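How to Clean and Care for a Matte Light-Colored Work Surface

By Padmavathi Nair
Dec 10, 2021

A pale matte surface hides glare and looks calm under most lighting, but it shows grease, pen marks and dried drips sooner than a glossy one. The finish also has a fine texture that holds on to dirt. Scrubbing harder tends to polish the high points and leave a shiny patch that can't be taken back out. The method below uses very little product and takes less time than most people expect.

It works for sealed matte tabletops, desks, shelves and counters. It does not work for bare wood, raw stone or chalk paint. If you don't know what you have, put a drop of water in a corner and wait two minutes. If the spot darkens, the surface is not sealed and you should stop.

What you need

Two soft cloths, one for washing and one for drying
A bowl of warm water
Mild dish soap
A soft brush, such as an old shaving brush or a clean paintbrush
Baking soda, for stains only
A flashlight or a desk lamp you can tilt

I use Rukinon cloths because they don't shed, but a cut-up cotton T-shirt does the same job. Avoid paper towels on a textured finish. They catch and leave lint.

Step 1: Clear it and brush it

Take everything off. Moving things from one end to the other while you wipe means you drag crumbs back and forth, and you will miss the strip in the middle. Brush the surface dry, working from the back edge toward you, and catch the debris in your hand or a dustpan. Go slowly around any fittings or outlets.

Do not skip the dry brushing. Grit under a wet cloth leaves fine scratches, and on a light matte finish they show up as gray smudges that look like dirt.

Step 2: Check it at an angle
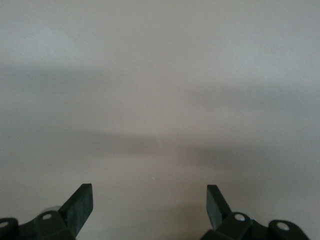 Soft shading is the main reason people clean a pale surface more than it needs. Overhead light comes from several directions at once, and anything held over the work throws a blurred shadow with no clear edge. The wide gray bands across the middle, with the lighter strip between them, are shadow, and no cloth will shift them. The tiny greenish-yellow speck just under that strip is the sort of thing to look for. Move your lamp before you reach for the soap. If the gray patch moves with it, leave it alone.

Hold the flashlight low, almost level with the surface, and sweep it across once from the left and once from the front. Crumbs will stand up and throw small sharp shadows of their own. Grease shows as a dull shine. Stains lie flat and stay the same color whichever way the light comes.

Step 3: Lift specks dry

Press a fingertip or a piece of low-tack tape on each speck and pull straight up. If it doesn't come away, lay a damp cloth over it for a minute and try again. Don't pick at it with a knife or a fingernail. A plastic card held flat is the hardest thing I would use.

Green and yellow specks need some care, as they may be food, pollen or a bit of crayon, and all of these smear when rubbed. Lift first and wipe afterward.

Step 4: Wash

Add 2 drops of dish soap to 700 ml of warm water. That is all the soap it needs. More will leave a film, and the film will collect dust.

Wring the cloth until it no longer drips. Wipe in straight, overlapping passes along the length of the surface, then once across. Circles leave marks on some matte finishes. Rinse the cloth whenever the water in it looks cloudy, and change the water if the surface is large.

Go over it again with plain water, then dry it with the second cloth. Air drying leaves rings where the water is hard.

Step 5: Treat stains

Mix 3 parts baking soda with one part water to make a paste. Test it somewhere out of sight. Dab it on the stain, leave it for five minutes and wipe it off with a wet cloth, without pressing. Repeat once if needed.

Ballpoint ink usually needs a little rubbing alcohol on a cotton swab. Roll the swab over the mark, and throw it away as soon as it picks up color. Rinse with water right after.

Things to keep away from it

Melamine foam pads, which are abrasive even though they feel soft
Furniture polish and wax
Bleach and any cream cleanser
The rough side of a kitchen sponge

I ruined the corner of a Wunov desk with a foam pad in April. The mark it left is glossy and the size of a coin, and you can see it from the door.

How often

Brush it daily if you work or eat there. A full wash once a week is enough for a desk, and a shelf can wait a month. Wipe up coffee, tea, turmeric and tomato right away.

If the surface still looks gray after it has been washed and dried, check it in daylight near a window before doing anything else. Old soap film can be taken off with one tablespoon of white vinegar in a quart of water, followed by a plain rinse. Don't use vinegar on stone.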